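Chapter 13
Airspace and the Work of Air Policing

Every country has control over the air above its land and above its territorial sea, which in most cases reaches 12 nautical miles from the coast. Past that line the airspace is international, and aircraft of any state may fly there. Much of what you will read in this chapter follows from that one boundary.

Air policing is the peacetime job of watching the airspace and responding when an aircraft does something unexpected. It is done by radar operators, controllers and a small number of fighter crews kept on alert. Most of the work is routine. A typical case is an airliner that has lost radio contact after a missed frequency change, and the problem is often fixed before a fighter reaches it.

To keep the cases simple, we use two made-up neighbors, Munteanu and Tutach, who share a narrow sea. Munteanu has one alert base, at Cirninness on the north coast. The base keeps two fighters ready at all times, with crews changing every 24 hours. Its radar covers the sea out to about 400 kilometers for aircraft at high altitude. Coverage at low altitude is much shorter, for reasons explained in Section 13.2.

An alert begins when the control center sees a track it cannot match to a flight plan. The controller checks with civilian air traffic control, then calls the aircraft on the emergency frequency. If there is no answer, the duty officer may order a launch – usually called a scramble. The fighters fly alongside, read the registration or tail number, and report back.

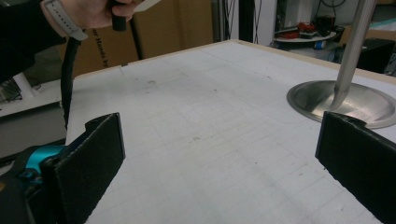 An interception of this kind is not a hostile act. The pilots follow standard visual signals, such as rocking the wings, and keep a safe distance. Things become harder when the other aircraft is military, has its transponder off and stays just outside the 12-mile limit. Munteanu may watch it and escort it, but has no right to order it away.

Section 13.1 covers the legal limits of airspace. Section 13.3 follows a single alert at Cirninness in November, from first radar contact to landing.

Terms to know: territorial sea, transponder, flight plan, scramble, escort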